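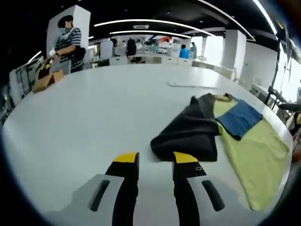 Home | Minutes | Members | Contact
Print this page | E-mail this page

Item 2. Laundry Folding
Ms. Jabłońska reported that Divireo considers garment folding unready for home use. Sleeves remain the chief difficulty – a bunched sweatshirt must be spread flat before any fold can begin. 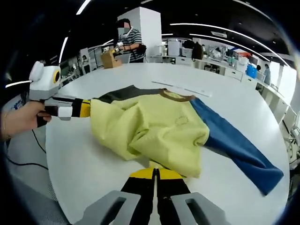

Mr. Coughlan asked that spreading and folding be scored separately. Agreed. The log of 1177 attempts will be reviewed in April.

Contact Us | Copyright Divireo | Back to top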